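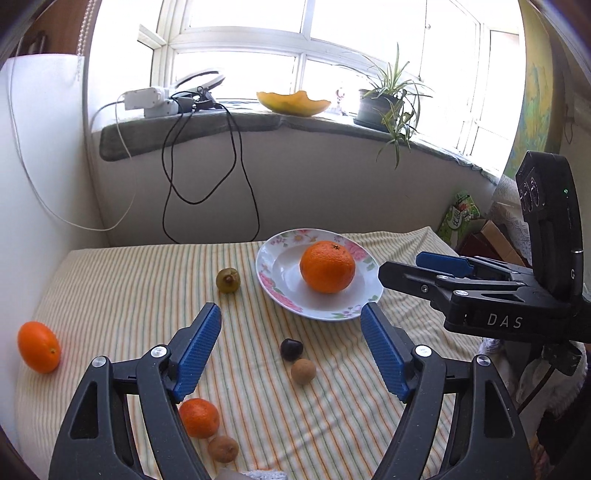 Fruit plate

A fruit plate is a dish, usually round and shallow, on which whole fresh fruit is set out on a table for eating or for show. The term covers both the dish itself and the arrangement placed on it. A fruit plate differs from a fruit bowl mainly in depth: a bowl holds fruit in a pile, while a plate holds one layer, or at most a layer with a few pieces resting on top.

Form

Most fruit plates are glazed ceramic, though glass, wood and metal are also used. The center is slightly sunken so that round fruit does not roll off. The rim is often wide, and this is where decoration is usually placed, as the center is hidden when the plate is full. Flowers, leaves and blossoms are common rim patterns, sometimes with a thin colored line along the outer edge. Plates sold only for display may have a raised foot. These are called footed plates or, when the foot is tall, fruit stands.

Older pattern books divide floral rims into "full" and "spray" types. In a full rim the flowers form an unbroken band. In a spray rim they are gathered in groups with plain white between them. Ariel Tolentino's handbook of household tableware, Setting Out, lists 132 rim patterns made by the Camard pottery and assigns 60 of them to the spray type. The remainder are full rims, borders of leaves only, or patterns that Tolentino leaves unclassified.

Choice of fruit

Fruits with a firm skin are preferred because they can sit at room temperature without marking the plate or the cloth. Oranges and mandarins are widely used. Plums, passion fruit, limes, apples and pears are also common. Soft berries and cut fruit are normally served in a bowl or on individual dishes.

Large pieces are generally put down first. Smaller fruits fill the gaps, or are left on the tablecloth near the plate. Setting some of the fruit directly on the cloth is sometimes called a loose setting. It is more common at home than in restaurants, and it is practical only on a level table, as small round fruits roll easily.

Cloth and table

A plain or lightly striped cloth is usual under a fruit plate. Yeom, a maker of table linens, sold a striped "orchard cloth" in two widths until December 2019. Dark juices, especially from plums and cherries, can stain pale fabric, and split fruit should be taken off the cloth promptly. Citrus peel leaves a trace of oil that normally comes out in an ordinary wash.

Care

Whole citrus keeps for several days on an open plate. Ripe plums and pears should be checked daily, and any piece with a soft spot removed. Apples give off ethylene gas, which speeds the ripening of some other fruits placed close to them. Painted rims applied over the glaze wear faster than those under it and are best washed by hand.

See also

Fruit bowl
Epergne
Centerpiece
Camard pottery
Table linen

This page was last edited in August 2023.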